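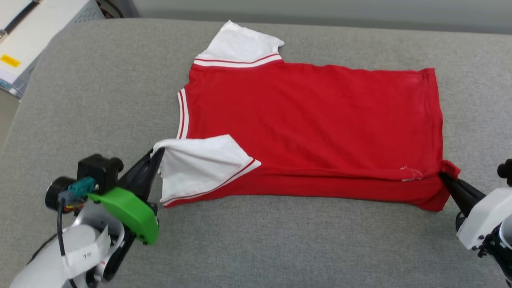
3 min read

For most of February I was comparing two kinds of fingers for the folding setup, and I promised Laurențiu Anghel that I would write down my impressions before I forget them. So I do it now, with coffee, at the end of a long afternoon.

The first kind is the long, narrow finger we printed from the Duniton files. The second kind is shorter and wider, with a rubber pad from Staniforth. On paper the second one should win, because a rubber pad holds better. With a polo shirt I did not like it. The pad takes too much fabric at once, and when the arm goes up, half of the hem comes with it. The narrow finger takes only a small pinch, and for a sleeve or a corner this is enough.

I did 84 folds with each pair, all on the same padded seat. Liam Furnival thinks a hard table would be a more honest test. Maybe he is right, but I like a surface that gives a little – the tip can press down under the edge of the cloth without the motor complaining. On a table I must set the height much more carefully.

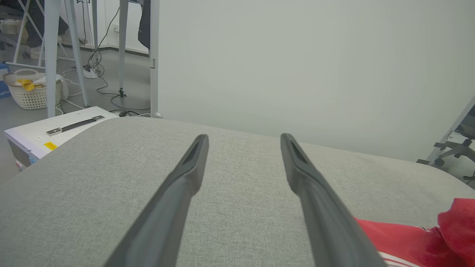
Wrist camera view, with the red shirt off to the right.

Then there is the question of cameras. The one above sees the whole garment, and it is easy for me to follow what both arms are doing. The wrist camera sees the fingertips very well and also a lot of the room, including our laundry basket. In the beginning I wanted to crop the room away. Evie Hollis told me to leave it and train once with the crop and once without, and I could not measure any difference after 200 episodes. So I stopped cropping.

More important was the angle. I tilted the wrist mount by 4 degrees and suddenly the space between the two tips was much easier to judge on the monitor. I lost one evening to this, and the part costs almost nothing to print.

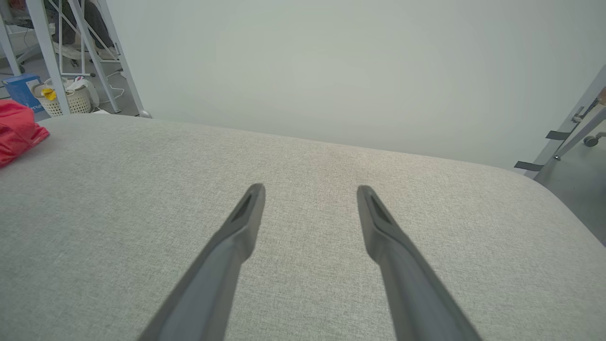
I also changed the controller to the Dolico board, mainly for the smoother closing. The old one closed in small steps, and with thin cotton you could feel every step through the leader arm. The new one is better, but its default current limit is too low for the narrow fingers, and I had to raise it before they would hold a collar. If you have the same board, look at this setting first.

Next I want to try towels, and the wide fingers will get a second chance there. Benedicta Aryee has offered me a pair with a softer pad, so I will wait for these before I take the narrow ones off.

© Evum Notes | Contact | Back to top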